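Dollness: breakfast counter set, data card

Simulated kitchen tasks for a single arm, kept by the prep automation group at Ferard. Read the limits section before you use any of it to plan shifts.

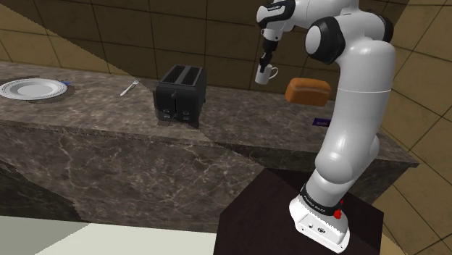
What this is

Dollness is a set of rendered kitchen episodes. An arm on a pedestal works at a counter with the usual breakfast things: a plate, a fork, a toaster, bread, a mug. The tasks are small ones. Pick up the mug, put the mug down somewhere named in the instruction, move the fork, clear the plate.

It was built for the staff kitchens that Ferard runs inside other companies' offices. Management wanted to know whether the early counter work (laying out, clearing, wiping, restocking) could go to an arm. The people who do that work wanted to know what would be left for them. The set was paid for to answer the first question. This card tries not to pretend it answers the second.

Maintainer: Sigrun Bråten. Kitchen-side review: Maëlle Fortin, who ran the morning counter at the Cuervo site before moving to this group and still covers shifts there.

Contents

- 9 task families, each with its own instruction file
- 2 counter layouts, short and long
- 2 gripper settings, normal and slow close
- joint positions, gripper state and rendered views for every episode
- a success flag, set by script
- a free text note, mostly blank

The folder names still follow the old Tomo convention (Tomo was the earlier pilot, now closed). We have not renamed them, and the loader expects the old names. Please don't tidy them up.

How the success flag is set

The script checks where an object ends up and whether the gripper has let go of it. If the mug is inside the target area and the fingers are open, the episode passes.

That is all it checks. It does not look at which way the handle faces, whether the rim has been touched, or whether anything else on the counter got pushed along the way. Maëlle went through the passes from the mug family by hand and marked the ones she would have accepted from a new hire in their first week. The flag passed almost 80 percent. Her number was a good deal lower, and we agreed to leave it out of the card until a second person from the floor has done the same review. Her notes are in the review folder. Read them first if you are short of time.

Known problems

Loose objects. Some of them do not rest on the counter the way real ones do. The bread is the worst for this and can sit a little above the surface. Any policy that learned its grasp height from the bread should be treated with suspicion.

Small colored items. They have no names in the instruction files and are never a target. Annotators asked what to call them and got three different answers. Leave them unlabeled.

Surface. The counter is a dark veined marble texture and you can see the seams in it. None of the site kitchens look like this. We tried a plain gray version and dropped it when the render budget ran out, which is a poor reason, but it is the reason.

No people. Not one episode has a person at the counter. At Cuervo, between seven and half past eight in the morning, there is hardly a minute without somebody reaching across for something. A task that is easy with the counter to yourself is a different task then.

No mess. There are no crumbs, no spilled milk, no tea bag left in the mug. Clearing is most of the morning job, and what makes it slow is what people leave in and on things.

What the set has been used for

Two things so far. One was a grasping comparison, which was fair use and gave us nothing to complain about. The other was a slide in a staffing proposal, where the pass rate was multiplied by the number of mugs a site handles in a morning and turned into hours saved. We asked for that slide to be withdrawn. It was reworded.

The trouble with the hours figure is that it counts the lift and the place and nothing else. Somebody still has to load the counter so the arm can find things, reset it when it stops, and deal with whatever it will not pick up. On the Tomo pilot those jobs went to the same counter staff, on the same pay grade, on top of the customers. The logs called it "idle time" -- the staff had other words for it. One attendant kept her own tally of resets on the back of the cleaning rota, and it is still the best record we have of that pilot.

None of this means an arm on the counter is a bad idea. Carrying racks of mugs at six in the morning is hard on wrists, and several people on the floor would give that part away tomorrow. They would like to be asked which part.

Please do not

- quote the pass rate as a share of anybody's job
- compare it with Tomo numbers, which were measured on real counters with a different flag
- describe the slow close setting as a safety feature; it was added to stop objects bouncing
- train on the blank notes as if blank meant "no problem"

Open items

- second floor review of the mug family (waiting for release time from the site)
- bread height fix
- instruction files for the long layout still say "left of the toaster" in places where they should say right
- decide who owns resets in any site trial, and put it in writing before the trial starts

The last item has been open since January.

Changes and contact

Send corrections to Sigrun Bråten through the group inbox. If you work on a counter and think a task is described wrong, write to Maëlle Fortin directly or tell your shift lead. Corrections from the floor go in the change log with your name on them unless you ask for it to be left off.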